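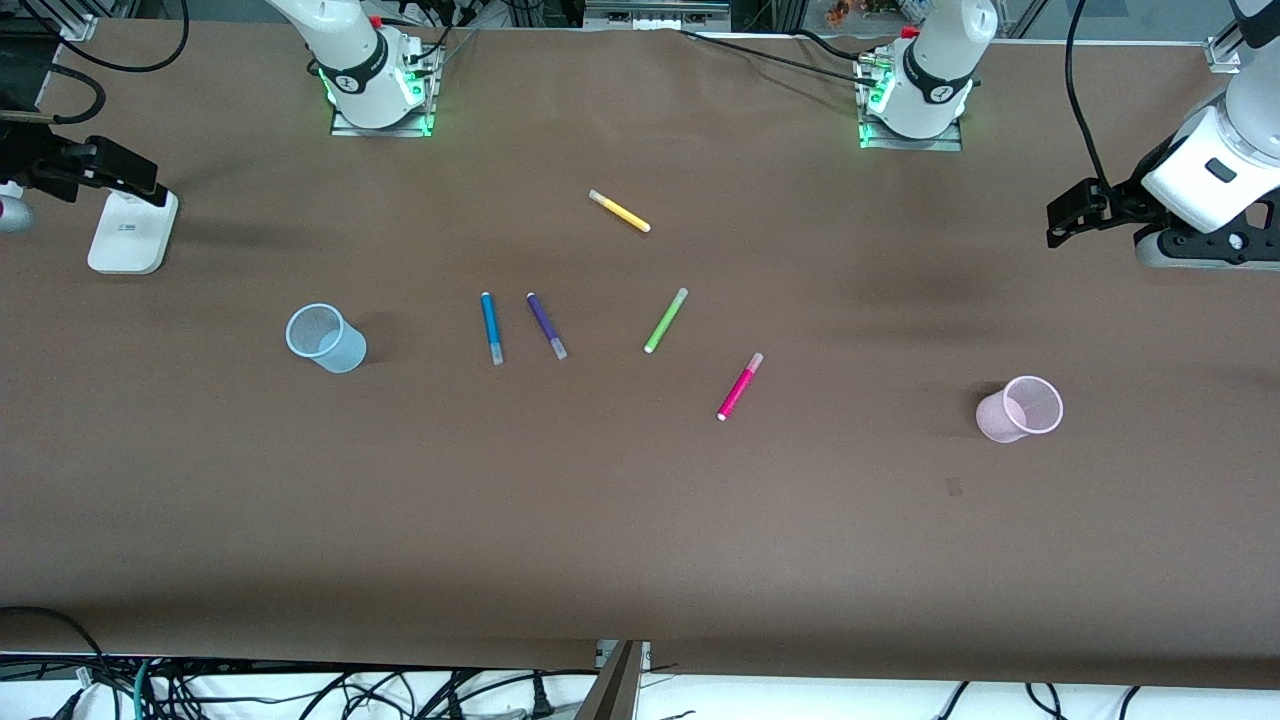
Calten water-based markers: frequently asked questions

Last updated 10 June 2022

Which range do these answers cover?

They cover the Calten water-based felt-tip range in fine, medium and broad tips, and the Calten refill ink sold to schools and studios. The alcohol-based range is made to a different formula and has its own page. Cleaning advice given here should not be used for it.

What is the ink made of?

Water, dye, a humectant to slow drying in the tip, and a small amount of preservative. There is no pigment in the standard colours. The white and the two metallic colours do contain pigment and must be shaken with the cap on before use.

Will the colours fade?

Yes. Dye-based inks fade in daylight, and the pinks and violets go first. Work intended for display should be kept out of direct sun or scanned while fresh. We do not give a lightfastness rating for any dye-based colour.

Which paper should I use?

Any sized paper of 100 gsm or more. Unsized papers such as newsprint and sugar paper draw the ink sideways and the line will feather. Brown kraft paper takes the ink well on its smooth side, but pale colours will look dull on it. Yellow in particular is hard to see.

How should the markers be stored?

Flat, capped, at room temperature. Storing them tip up for long periods drains the ink away from the nib. Storing them tip down can flood it – this matters most with the broad tip. If markers are kept upright in a pot or cup during a lesson, lay them down again afterwards.

How long can a marker be left uncapped?

The fine tip will usually recover after a night without its cap. The medium and broad tips hold more ink and take longer to dry out. Heat and moving air shorten these times, so do not leave uncapped markers near a radiator or fan.

My marker has dried out. Can it be revived?

Often. Stand the nib in clean, cool water to a depth of a few millimetres for no more than a minute, replace the cap and leave the marker flat overnight. Test it on scrap paper. The first few lines will be pale. If the colour does not return, the reservoir is empty and the marker should be refilled or replaced.

Can all the markers be refilled?

Only the medium and broad tips. The end plug on the fine tip is sealed and will break if forced. Refill ink comes in bottles of one colour, and colours must not be mixed in the reservoir.

How do I remove the ink from clothes?

Rinse from the back of the fabric in cold water before washing. Hot water can set the dye. Wash at the temperature on the care label and check the result before tumble drying. Wool, silk and untreated leather may stain permanently.

And from tables and walls?

Wipe sealed surfaces with a damp cloth and a little washing-up liquid. Bare wood and matt emulsion absorb dye, and a faint mark may remain. Cover the table before starting.

Why is the new green different from the old one?

The green was changed in February, when one of the dyes was withdrawn by its maker. The new colour is slightly cooler. Packs with the new green carry the batch prefix 7. Old and new refill ink for this colour should not be combined.

Do you supply schools in bulk?

Yes. The class box holds 630 fine or medium markers in mixed colours. Boxes of a single colour are made to order. Orders are handled by Teodora Delić at our Zirkau office.

Can the caps be bought separately?

Yes, in bags of 2000, for medium and broad tips only. For smaller quantities, ask your stockist.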